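Paper & Craft > Folding and Card > Beginners
Reading time: 4 minutes

Which paper for a first batch of folded table stars?

**prilla_folds** wrote:
I said yes to making table decorations for my sister's anniversary dinner in September. She wants folded stars, 41 of them, one per guest plus a few for the cake table. I have made maybe a dozen in my life, all from the cheap square packs, and half of those split at the points.

The color has to be a warm yellow or orange to go with her napkins. I bought one big sheet to test and I like the shade, but it feels heavier than what I'm used to and I'm having trouble getting the points to lie flat. Do I keep going with it or buy thinner paper?

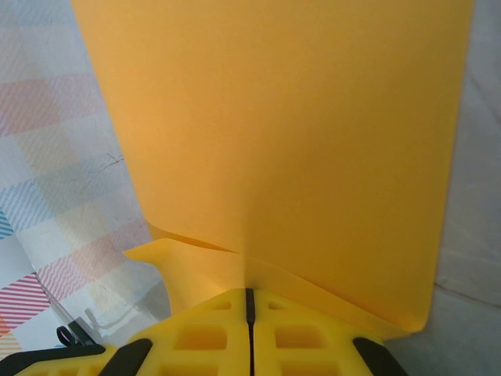

Marigold sheet, matte, with a faint fold or bend down the middle.

**Dinddale41** wrote:
Nice color. What weight is it? If the shop didn't say, weigh a full sheet on a kitchen scale and work it out from the size. For stars with more than five points I wouldn't go over 90 gsm. The layers stack up at the center and the last fold won't hold.

**prilla_folds** wrote:
No weight on the label. I'll try the scale tonight. It's the eight-point star, the one with the tucked center.

**papercut_ron** wrote:
I disagree with Dinddale on this. Thin paper is easier to fold but it sags. If these are standing up on a table for a whole dinner, next to candles and people's elbows, you want some body in it. I use 120 for anything that has to stand. Score the lines first with an empty ballpoint and a ruler and it folds fine.

**Dinddale41** wrote:
Scoring 41 stars with eight points each is a lot of scoring.

**papercut_ron** wrote:
Sure, and she has until September. Make a card template with the lines cut as slots. Takes me 3 minutes a sheet once I get going.

**marionswanson** wrote:
Both of you are right for different stars. The tucked center one is bulky, so go lighter. The open one that Ron makes (I've seen his) can take heavier stock.

What matters more is grain. Paper bends easily one way and fights you the other way. Curl the sheet gently in each direction before you cut anything and you'll feel it. Mark the easy direction in pencil on the back. Then cut all your squares the same way up, or your stars will all lean a little differently and it shows when they're in a row.

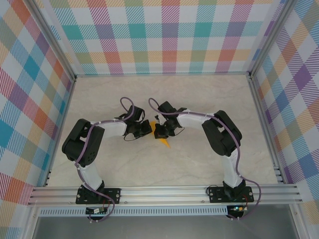
**Cutting the squares**

**prilla_folds** wrote:
OK, I weighed it and it comes out at 110. I did the curl test too and the difference was obvious. I had been cutting squares every which way to save paper.

Next question. Is there a good way to get the squares even? Scissors are not working for me.

**Edgate_Annie** wrote:
Rotary cutter and a mat. Don't bother with the guillotine trimmers under $30, the blade arm wobbles and you get a slight curve on every cut. I went through two of them.

**papercut_ron** wrote:
Mine was $30 and it's still going after 9 years. Clamp the paper down near the blade and cut one sheet at a time. People stuff five sheets in and then blame the trimmer.

**Edgate_Annie** wrote:
I was cutting one sheet at a time. Glad yours works.

**marionswanson** wrote:
Either one is fine for this. Check your first square by folding it corner to corner both ways. If the edges don't meet, fix your setup before you cut the rest. A square that is off by the thickness of a pencil line will give you a star with one blunt point.

Also, Prilla, press each fold with the back of a spoon or a bone folder. Your fingernail will leave shiny marks on matte paper, and they show up a lot on orange.
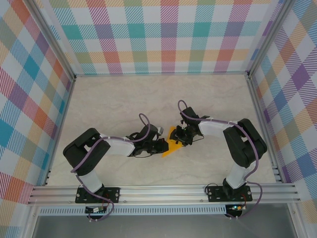

And keep the pressing for last on the center tuck. If you flatten that too early you can't open the pocket to get the final point in. I leave mine soft until all eight points are in place, then I press from the middle outward.

**prilla_folds** wrote:
That's what I was doing wrong. I was pressing everything flat as I went. Made one last night with the soft center and it stands up, even in the 110. The points are still a little fat.

**Dinddale41** wrote:
Fat points are the paper weight. I'd still go down to 80.

**papercut_ron** wrote:
Or they're a beginner's points and the next ten will be better – keep the 110.

**prilla_folds** wrote:
I'm going to buy a few sheets of 80 in the same color if the shop has it, and make three of each. My sister can pick.

**Edgate_Annie** wrote:
Good plan. Buy all of it at once when you decide. I ran out halfway through a set of place cards and the new sheets were a different orange.

Filed under: Folding, Paper weights, Party tables
Contact the moderators | Back to top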